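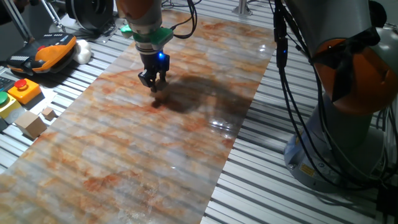

Endelano Stick-On Countertop Film, Cream Vein

Sold by the roll. Stock code 1603. Page last checked 10/09/2019.

Every maker of countertop film says theirs passes for stone. We doubt it, and we sell the stuff. From across the kitchen, maybe. Put your elbows on it and you'll know what you bought. At 436 a roll we think Endelano is asking plenty, so read this before you order.

The maker claims "lifetime adhesion." Whose lifetime, the leaflet doesn't say. Our own test piece in the Skumport shop went down in June and the corner by the sink has already lifted. The flat stretches have held up fine.
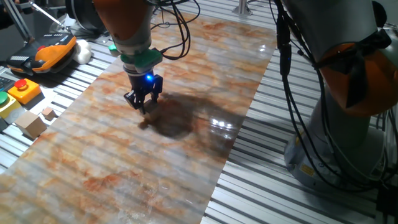
The pattern repeats every 900 mm. On a short counter you may never notice. On a long one you will, and Endelano's advice to "stagger the joins" only helps if you have film to waste. Order an extra roll or live with it.

Heat is the other sore point. The leaflet says 200 degrees, with no word on for how long. Use a trivet.

Curnus film costs less and is easier to peel back when you lay it crooked, though the colors look flat to us. Majimbun is thicker and hides bumps better, but it fights you on rounded edges.

Cut rolls can't be returned. Free samples are available at the counter or by mail. Get one first and try scrubbing it.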